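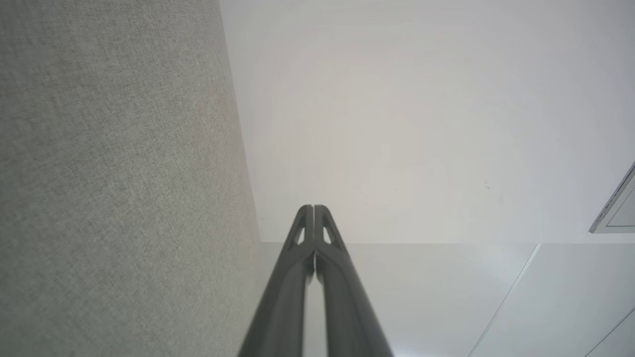 We use cookies to remember your settings. By continuing you accept our cookie notice.

Pradar is a two-arm laundry folder built in a spare room, and its builder prefers to talk about fingertips. The current pair is the sixth design. "The first ones were solid, and they bent the wrong way or not at all," he said. Each dark gray finger now tapers to a narrow, rounded tip with a small triangular cutout just behind it. The cutout, he said, lets the tip give a little before the rest of the finger does. With the pair closed he looks at the thin gap down the middle, and he reprints if it widens toward the tips.

The arms are driven by a control program he calls Lockyer, which began as a script for a plotter. It limits motor current during a grasp. "Cloth has no fixed shape, so position tells you very little," he said. "I close until the current rises, then I hold." The limit took most of August to set. Too low and knit fabric slides out under its own weight – too high and the servos heat up. 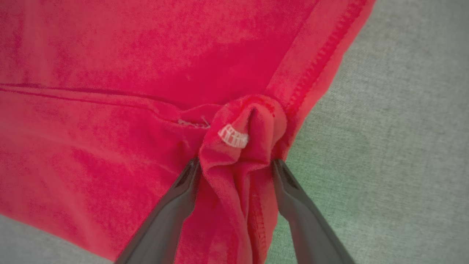 He logs every grasp. The log stood at 1,446 entries when we spoke, and he discarded the first 1,000 after moving a wrist camera. "The offsets were wrong. I could have corrected them, but I didn't trust my own notes."

Camera calibration is handled by a second program, Cosetti. It compares the 2 wrist views with the one from above and reports the disagreement in millimeters. He runs it before each session and again if he has touched a bracket.
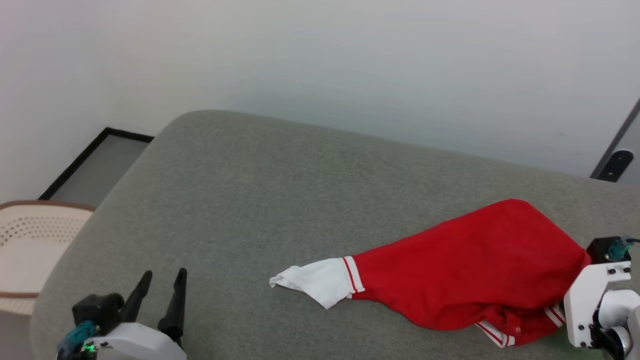
Sleeves remain the hard part. The planner picks a point on the garment, pulls, and checks whether the outline got longer. If not, it lets go and picks again. "It has no idea what a sleeve is. It knows long and short." A replacement planner, Pekar, is half written and will label cuffs and hems first. He would not give a date for it. The next job is strain relief on the cables.

Print this page | E-mail this article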